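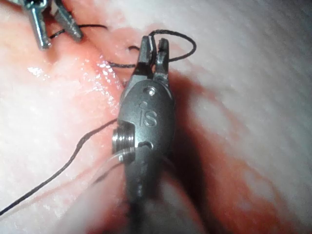 Instrument wrist with the "iS" lettering on its housing.

March
By Hjørdis Lunde

Progress report: tracking how platforms handle disputed health posts

Work on the Kavodora grant has kept to plan in most respects, with one delay set out below. The aim remains the same: to record what happens to posts about medical treatment after a public official or agency asks a platform to act on them, and to publish the record in a form that others can check.

The archive now holds 643 posts. Each was saved with its date, any label the platform added and the text of the request that named it, where that text has been released. We had set a target of 500 for this stage. Most of the extra material came from a single release of letters by the regional government in Billen, which we had expected to receive much later in the year.

Coding is behind. Two readers look at each post separately and mark whether it makes a claim of fact, gives an opinion or is plainly a joke. They have finished 300. The jokes are slow going – a meme often carries a claim inside it, and the first version of our guide did not say which mark should win. The guide has been rewritten and the posts done under the old wording are being read again.

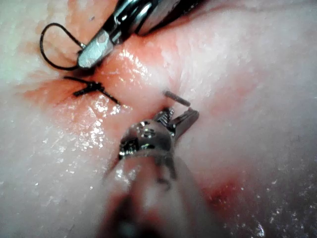

Rengifo, who supply the archive software, fixed the fault that was dropping replies from saved threads. We have gone back and saved the affected threads again where they were still online. Some had gone by then, and these are marked as incomplete in the index.

We sent 3 requests for records to public bodies. Billen answered in full. The second body sent a list of meetings but no letters, and we have asked for a review. The third has not replied.

Muveck, the smallest of the platforms we follow, agreed to share its removal notices on condition that account names are taken out. We have accepted this. The larger platforms have sent us links to their public policies and nothing more.

Spending is within budget. Reader hours are over, and travel is under by a larger sum because the Billen interviews were done by phone. I would like to move the unspent travel money to reader hours and need written approval for that before the next payment.

Next steps are to finish the second reading, settle the posts on which the readers disagree and send a draft of the index to Kavodora for comment. The legal note on naming private account holders is still with the adviser – the index will not go out before it comes back.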